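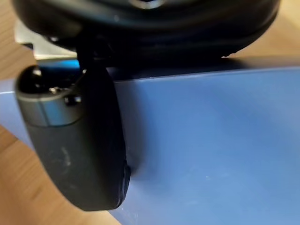
Blue plastic, up close.

Storage cabinets at Bundon, June

This page covers the cabinets in the back hall at Bundon, which were sorted over two Saturdays. The hall has 26 of them, bought when the Lumanlan building closed, and most had not been gone through since the move. Marites Sison made the list of contents and took the notes that the captions are based on. Larger copies can be requested at the front desk.

The cabinets are all the same pattern, with a shelf halfway up and doors that lock. The keys came over from Lumanlan in a coffee can and did not match the numbers on the tags. Sorting out the keys took most of the first morning. Four cabinets still have no key and are being left unlocked for now.

What came out of them was mainly class supplies, old Durerura catalogs, table covers and extension cords. We kept 108 items and gave 70 to the Stultness reading room, which collected them in one trip. The catalogs went to recycling, apart from one full set. The cords are being tested before anyone uses them again.

Things now go back by color. Blue is on the north wall, green by the windows, and anything without a color goes in the last row near the sink. Please keep heavy items off the middle shelves. The shelf pins are short, and two of them have already been replaced.

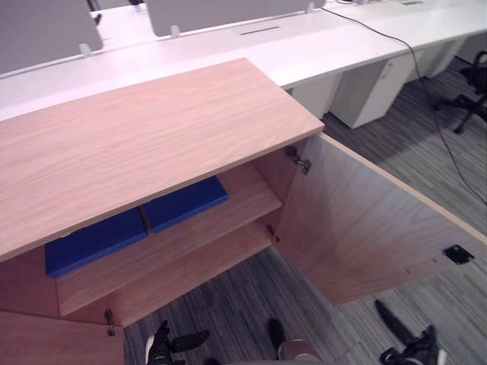
Can a shelf be moved up or down?
The shelves can be moved, but empty the cabinet first and ask at the desk for spare pins. Set all four pins at the same height before putting the shelf back in, and write the change on the card for that cabinet.

Light wood cabinet with the door open. Two flat blue pieces are side by side on the shelf.

Still to do: new tags for the last row, a second coat of paint on the wall behind it, and a decision on the folding chairs. The hardware order came to 370 dollars with shipping, which covers hinges, pins and locks for the cabinets that need them. Locks are to be fitted when the order comes in. Until then, return borrowed keys to the desk by 5 p.m.

Corrections to the contents list can be left for Marites in the tray by the hall door.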